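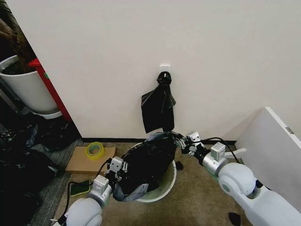

Trash and recycling was taken first, as agreed in June. The house on Nulthorpe has been short on bin liners twice since the last meeting, and tenants have been using grocery bags in between. Blair Nisbet asked that the corner by the plant be the model for the other floors, with a round white bin on the carpet, a black bag in it, and a spare black bag hanging from the adhesive hook on the wall behind. The spare on the hook is for whoever empties the bin. When the spare goes into the bin, a new one goes on the hook the same day.

Present: Blair Nisbet (chair), first floor, second floor, third floor, basement unit. The attic unit sent a note, which was read out under item 4.

Minutes of the last meeting were accepted with one correction. The broken window latch is in the second floor bathroom, not the third.

1. Bin liners

The second floor asked what size of bag to buy. The 5 gallon bags split when they are overfilled and the very large ones slide down inside the bin. It was agreed to stay with the black ones from Cruickshank, in the box of 100, and to keep the box in the hall closet where everyone can get at it. The cost comes out of the house fund. The fund stands at 367 dollars before this purchase.

The basement unit said the bags are hard to open when they come off the roll flat. The third floor shakes them open first, then folds the rim over the outside of the bin all the way around. Some people leave the rim tucked inside and the bag drops under the first heavy item. Blair will write the steps on a card and tape it inside the closet door.

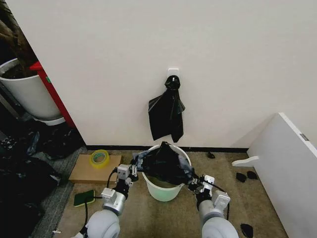
The card will also say that full bags are to be tied before they leave the room. Two bags were carried down the back stairs open last month and coffee grounds had to be vacuumed off three landings. The first floor did the vacuuming and would like it noted.

Agreed: bags are changed when the bin is full or on collection eve, whichever comes first. Food waste does not go in the hallway bins at all. It goes in the lidded can behind the kitchen door.

2. Hooks

The adhesive hooks from Trekus have held so far. The packet says to wait 30 minutes before hanging anything on them. The third floor put one up over fresh paint and it came off with a strip of paint attached. Blair has the leftover wall paint and will touch up the spot. No hooks are to go on the papered wall in the front hall.

The first floor suggested a second hook in each place for a dustpan. This was not supported - the dustpans are heavier than they look and the baseboards are already marked. Dustpans stay in the closet.

3. Cardboard and packing materials

Flat cardboard is still being left on the floor on every level. Most of it is from the basement unit's move, and the basement unit said the last of it will be gone by the end of the month. Boxes should be broken down and taken to the recycling cage. Anyone who wants to keep a piece for packing should keep it in their own room. Tape goes back in the kitchen drawer. Three people bought tape last month when there were already rolls in the house.

There was some discussion of whether tape has to be pulled off boxes before recycling. The collection company, Helach, takes boxes with the tape on. Plastic wrap and foam have to come out.

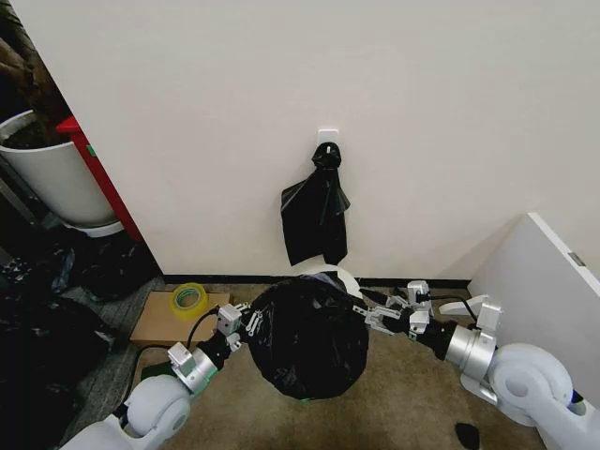 Where do full bags go if the outside cans are already full?
They go on the concrete pad beside the cans, tied, and the person who put them there moves them into a can after the next collection.

The second floor pointed out that raccoons were at the pad twice in the spring. Blair will ask Helach what one more can would cost per month and report back. If the price is low it can be decided by email.

4. Note from the attic unit

The attic unit asked to be taken off the trash rota for six weeks while working nights. Agreed. The second floor will cover the first three weeks and the third floor the rest. The attic unit will take over snow shoveling from the first floor in exchange, starting with the first snowfall.

5. Other business

The carpet on the landings needs cleaning. The first floor will find out what it costs to rent a machine for a day. The hall closet bulb is out and the basement unit will replace it.

Actions

Blair Nisbet - buy liners, write the card, touch up paint, call Helach.
First floor - price of carpet machine rental.
Basement unit - remaining cardboard, closet bulb.
Third floor - check the hooks on all levels.

Next meeting at 7 p.m. in the first floor kitchen, on a date to be sent by email.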